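Setting Up the Break Room Table: A Study of Layout and Wait Time
Ariel Javier and Danilo Layug
Project report, second draft

Background

The break room on the second floor of Kavdale Hall has one long table that people use for coffee, tea and water. Students had complained that the line backed up on Friday mornings. Our project looked at whether changing where things sit on the table would make the line move faster. We did not buy any new furniture.

The table

The top is a light wood with a straight far edge and a small oval cable hole near it. Anything with a cord has to stay close to that hole, which limited our choices. The cups are white and ribbed, and they stay nested in a holder with thin black rods and a round brown base. In the old layout the holder was in the middle of the table, so people taking a cup blocked people who were pouring.

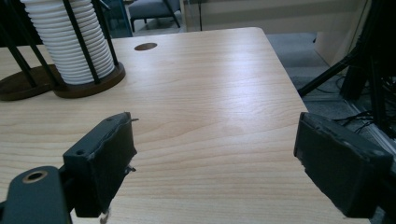
We tried 2 layouts. In Layout A the cup holder stayed in the middle. In Layout B it moved to the end nearest the door, and the drinks were spread along the rest of the table. Each layout was used for one week in July. Ariel kept the tally sheet and Danilo ran the timer.

Results

We timed 200 people with Layout A and 217 with Layout B. The median time at the table was 16 seconds shorter with Layout B. Most of the difference came at the start of the line, where people no longer had to reach across each other for a cup. Pouring time hardly changed.

The tall pieces gave us more trouble than the cups. Set near the front, they were in the way of sleeves and bags, so in the second week we kept them toward the back.

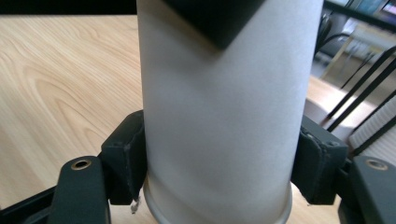
Figure 2. White cylinder with a metallic rim at its base.

Limits

We did not record what each person drank, and some people probably went through the line more than once. The timer was also stopped by hand. A longer test should include afternoons, when the room is used by the Serkell study group and the table gets moved.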